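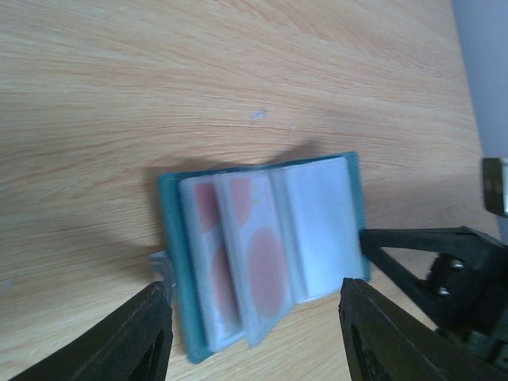 I started Skimance because I couldn't find one single picture of my grandmother without digging through four closets, and this July we're finally opening our doors in Porkthorpe! We help people sort, label and save their old family photos. You bring the shoeboxes, we bring the patience. A small album with a teal-blue plastic cover, opened flat on a light wooden table, is just the sort of thing we love to see — little books like that tend to hold the birthdays and beach trips everyone forgot about.

My name is Snežana Stojanovska, and before this I spent years as a school librarian, so yes, I have strong feelings about labels. Over the winter I ran a trial with 227 households (my neighbors told their neighbors, and it got a bit out of hand). Most people came in with a pile and no idea where to begin. We start by decade, then by family branch, and we leave the mystery faces for last. 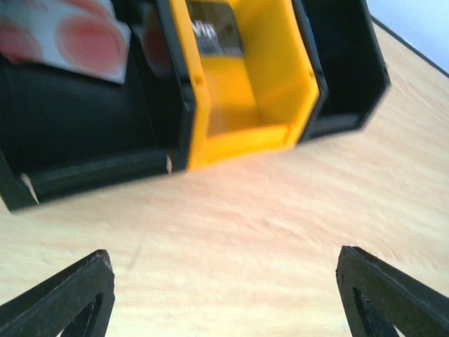 Scanning is the part folks ask about most. A starter package covers up to 1000 prints, and you get everything back in the order you gave it to us, plus digital copies you can share with the cousins. Slides and negatives are welcome too, though they take longer, so please call ahead if you have a lot of them.

We'll be in the old Mujić bakery building, next door to Stellent, with parking in the back. Opening day starts at 2 p.m. and there will be coffee, cake and a free sorting class for anyone who wants to bring an envelope of pictures and get going. Kids are very welcome — they ask the best questions about who's who!
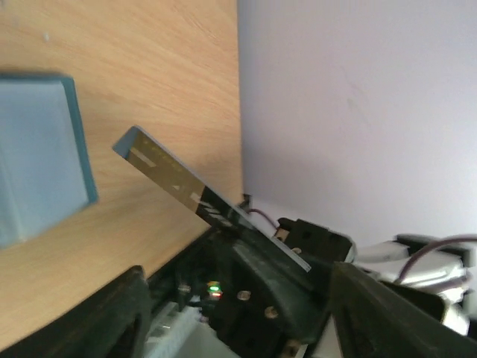
A thin brownish-gold strip above a light wooden tabletop.

To save a seat in the class or set up an interview, stop by the front desk and ask for Snežana.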